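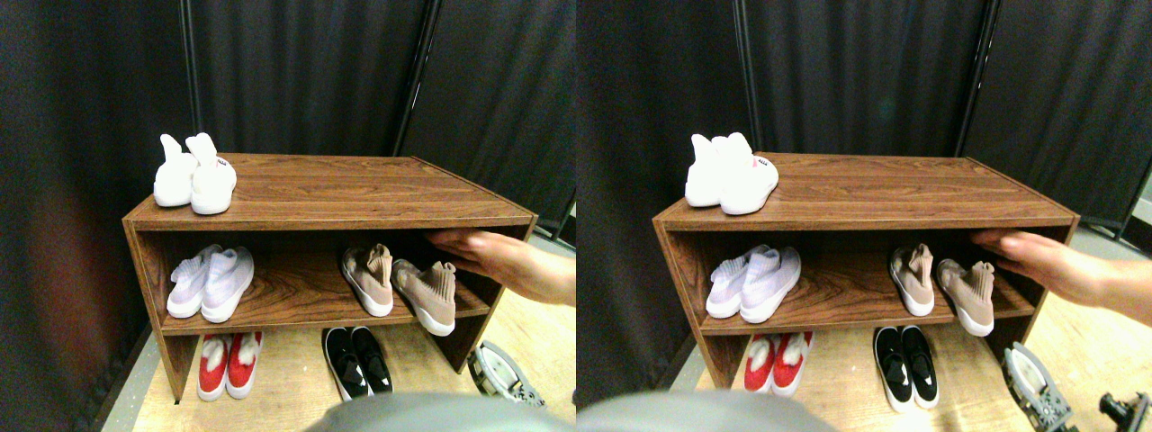
About Harnlow

Harnlow is a shoe repair and resoling shop. We work on everyday shoes, work boots, dance shoes and hiking boots, and we also do small leather jobs such as belts, bag straps and watch bands. The shop takes walk-in work at the front counter and mail-in work from anywhere in the country.

How we started

The business began as a heel bar inside the Phelan Street market, with one finishing machine and a hand press. Most of the work then was heel tips and keys. The keys were dropped when we moved to the present building, and the space went to a second bench and a proper stitching machine. The old hand press is still in use for snaps and eyelets.

For the first few years we did only what could be finished while the customer waited. Resoling came later, after a local postal depot asked if we could take on its carriers' boots. We still do those boots, and they set the pattern for how we price work: one rate for half soles, one for full soles, and a fixed charge for heels.

What we do

Full and half resoling in leather or rubber
Heel replacement and heel blocks
Stitching, patching and zipper replacement
Stretching, for length or width
Cleaning, re-dyeing and conditioning
Orthopedic lifts, made to a written prescription

We do not repair ski boots, inline skates or safety footwear with a damaged toe cap. Canvas sneakers can be patched but the soles usually cannot be replaced. If you are unsure, bring them in and we will tell you at the counter. There is no charge for looking.

Last year the shop completed 1,174 resoles, our highest number so far. February is the slowest month and the best time to send in summer shoes. October and November are the busiest, and boots left with us then may take two weeks longer than the usual turnaround.

The Brolusel workroom

Mail-in orders are handled in a separate workroom on Brolusel Road. Customers fill out a form, print a label and send the shoes in any sturdy box. We reply with a quote within 48 hours of the parcel being opened. No work starts until the quote is approved, and if you decide against it you pay only the return postage.

Please take out insoles and laces you want to keep. Shoe trees can stay in if they have your order number on them.

Training

We take on one apprentice at a time. The training follows the Sukholm course, which covers hand welting, lasting and pattern cutting along with machine work. Apprentices spend their first months on heels and finishing before moving to the stitcher. Applications open in the spring and are posted on the Jobs page.

Guarantee and storage

Stitching and glued soles are guaranteed for six months of normal wear. Finished work is held for 30 days free of charge. After that we add a small weekly storage fee, which is printed on the back of your ticket.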